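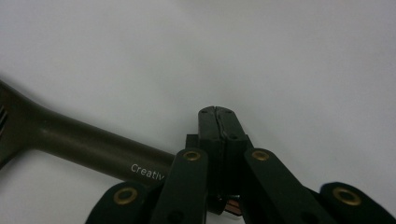

Clesel opens tool library for home repairers and renters

November – Clesel, the hardware and homewares store on Dallora Street, will open a tool lending library at the rear of its shop this month. Members will be able to borrow hand tools for up to 15 days at a time.

The library starts with 102 items. Wrenches and spanners make up the largest group, followed by screwdrivers, clamps, levels, hand saws and pliers. There is also a small range of plumbing and bicycle tools. Power tools are not part of the first stage.

Most of the collection was donated by customers over winter. Clesel asked for hand tools in any state of repair and sorted them on site. Worn jaws, cracked handles and seized adjusters were set aside for parts or scrap metal. Everything that remained was cleaned, checked and entered in a catalogue.

The donated tools come from many makers and several decades, and no attempt has been made to build matching sets. Where a tool carries lettering on its handle, the wording has been left as it is. Library numbers are on tie-on tags, which borrowers are asked to leave in place.

Membership costs $80 a year for a household. There is no charge per loan. Concession card holders can join at half price, and community groups may apply for a shared membership covering up to four borrowers.

Shelving and drawers were built by Wosa, a local joinery workshop, using offcuts from its own jobs. The drawers are shallow, so that each tool lies flat and can be seen without lifting another. Long-handled wrenches are kept in the lowest drawers on account of their weight.

Repair evenings

A repair evening will be held once a fortnight from 6 pm at the workbench next to the library. Early sessions will cover leaking taps, loose door hinges and bicycle pedals. Places are free for members. Others may attend for a gold coin donation.

The Þórarinsdóttir Fund has contributed $1000 towards the bench, vices and lighting.

Donations

Clesel is still accepting adjustable wrenches, metric socket sets and G-clamps. Tools can be left at the front counter during trading hours. Please wipe off grease and remove blades before dropping them off.

Membership forms are available in store.

Media enquiries: Clesel front office, Dallora Street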